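Wiltar brings a painted wheat field to the table with its new Iker cloth

Mirnurberg, 27 February 2021 – The home textile firm Wiltar presents today the Iker cloth, a large printed table mat with a motif in the manner of Van Gogh. One half is a deep blue sky with small black birds. The other half is a wheat field in yellow, ochre, green and rusty red.

"We wanted that a table looks good also when it is full of daily things," says Chaimae El Fassi, who designed the print. "Tissues, paper napkins, small flags from a party. They should have a nice ground to lie on."

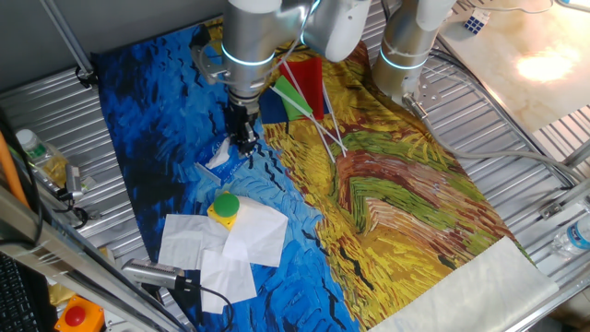
Can the cloth be washed at home?
It goes in the machine at a low temperature, turned inside out, and it should be dried flat. The colors of the first test cloths stayed strong after 21 washes.

The fabric is printed in Mirnurberg in the workshop Zeleke, with which Wiltar works already for several years. For the first edition 400 pieces were made. Over 1000 households have asked for the catalog in February, and the firm plans a second edition of 3000 pieces if the demand stays the same.

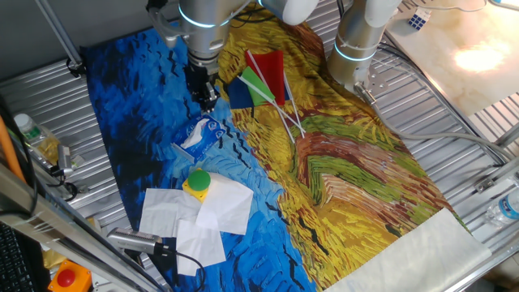

The motif was not easy to print. The short strokes of the field have many tones next to each other, and in the early samples the green and the ochre ran together. Jhonatan Ticona, head of printing at Zeleke, changed the order of the colors and let each layer rest overnight – a slow method, but the brushstrokes are now clear also from near.
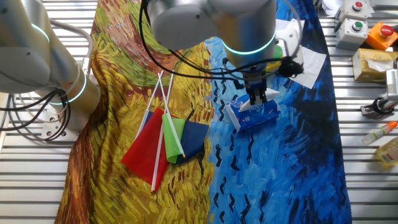
Wiltar recommends to lay the cloth loosely and to smooth the folds by hand. Small objects in one strong color, for example red or green, look especially good on the yellow side, while white paper comes out best on the blue.

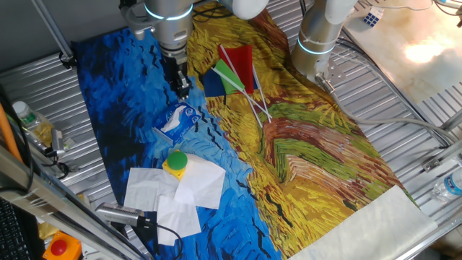
The Iker cloth can be ordered from the Wiltar shop in Mirnurberg, by telephone or by letter. Shops that wish to see a fabric sample before they order can ask for one free of charge. Delivery of the first edition starts next week.

Press contact: Chaimae El Fassi, Wiltar, Mirnurberg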